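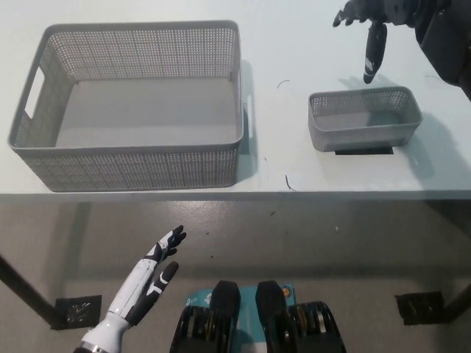
Let the Robot Club Be Boring

I coach a high school robotics club, and every spring I have the same argument with somebody's parent in the parking lot. It goes like this: "My kid says they spent the whole semester moving baskets." And I say yes, they did, and wasn't it great? And then there's a pause.

So let me make my case here, where I get to finish my sentences.

Our club used to do the big arena competition. You know the kind, with the bumpers and the buzzer and the team capes (we really did have capes, purple ones, and I still own mine). I loved it. I screamed myself hoarse at it. But somewhere along the way I started noticing what my students were doing in the three months before the event, and mostly they were watching. Four kids drove and built, and the other dozen made buttons and a banner. They were very good buttons! But I don't think you can call that an engineering education.

Two years ago we switched to the Gridau Challenge, which is a tabletop contest, and it is about as glamorous as doing dishes. You get a table, a big basket, a small basket, and a humanoid with two hands. The hands have to pick things up and put them where they belong. That's the sport. When I showed the rules to the club, one of them asked if there was a second page.

By week two they were hooked. A gray mesh basket on a white table looks like the easiest thing in the world until you have to tell a hand where the rim is. All those little square holes! Our depth readings went right through them and came back with nonsense. A whole group of sophomores spent most of October on the handle cutouts, because a handle is a hole, and the software kept treating the hole as a place where the basket simply stopped existing. They tried three different fixes. Two were terrible. The third one was eleven lines long and made me want to get the cape out of the closet.

And everybody had something to do. One pair did nothing but shadows. One kid who had barely spoken since August turned out to have endless patience for finger positions, and would sit there nudging a single joint, writing it down, nudging it back. Over the season the club logged 3734 attempts in our Colar notebook (it's a shared spreadsheet with a nicer font, but they like it). Most of those attempts were failures, and every failure has a note next to it in some teenager's words. "Thumb too early." "Thumb too late." "Thumb." I'd put that log in front of any college admissions office in the country.

Now for the other side, and it's a fair one. A parent told me that kids need spectacle, that you get them in the door with the fighting robots and teach them the math later. I've seen that work. Our sign-ups did drop the first year we changed, and I won't pretend I slept well over it. Bakalis, the arena league across town, still fills a gym, and we fill maybe a classroom and the hall outside it. If your only goal is a crowd, go with the gym.

Money comes up too. The arena season ran us almost $4000 by the time we'd paid for travel and the parts we broke on purpose. The table season is cheaper on everything except the robot, and we only get time on one of those through the Imberg lending program, in blocks of 90 minutes. I used to complain about those blocks. Now I think they're the best thing in the whole setup, since the kids show up with a written plan and a first thing to try. Nobody wanders in and pokes at the battery for half an hour.

My real worry about spectacle is what it teaches kids to be proud of. After an arena match my students would tell me who won. After a table session they tell me what the wrist did, in way too much detail, while I'm trying to lock up. I know which conversation I want to be stuck in at six at night with my keys in my hand.

If you run a club and you're on the fence, try one season. Keep the arena stuff in a closet if it makes you feel better. Get a table and a couple of baskets, and wipe the table down before you start, because any little bit of wire left lying around will end up in somebody's data and you'll lose an afternoon to it. We did, in November, and again in February.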